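Restringing and Setup FAQ: Stuff People Ask Me About Their Mandolins

I've been fixing up mandolins out of my spare room in Drornau for a while now, and the same questions keep landing in my inbox, so I finally wrote them all down!

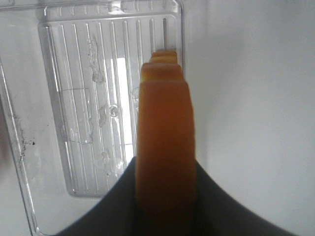 Most of these are about flat-tops and F-styles, but a bouzouki player will find plenty to steal too.

How often should I change strings?
If you play every day, try every 2 months. I let mine go longer (bad, I know) and then I'm always amazed by how bright the new set sounds.

Do I take all 8 strings off at once?
Please don't! The bridge on most mandolins is only held down by string pressure, so it'll slide off and you'll spend your evening hunting for the right spot. Change one pair at a time.

My bridge moved. Now what?
Play the harmonic at the 12th fret, then fret the same note. If the fretted note is sharp, nudge the bridge toward the tailpiece. Flat, go the other way. Loosen the strings a little first so you don't scratch the top.

Light or medium strings?
I like mediums on my Flindar because I chop a lot, but lights are kinder to sore fingers. Old bowlbacks should get extra lights, always.

Why won't my A strings stay in tune with each other?
Usually it's a sticky nut slot. Rub a little pencil lead in there and tune up to the note, never down to it.

Do you work on Bornix electrics?
Sure, strings and setup, but I don't touch the wiring.

How long is the wait?
Longest in January, when everybody digs out their holiday presents. Send me a note and I'll tell you where the pile stands.

Last updated 5/28/25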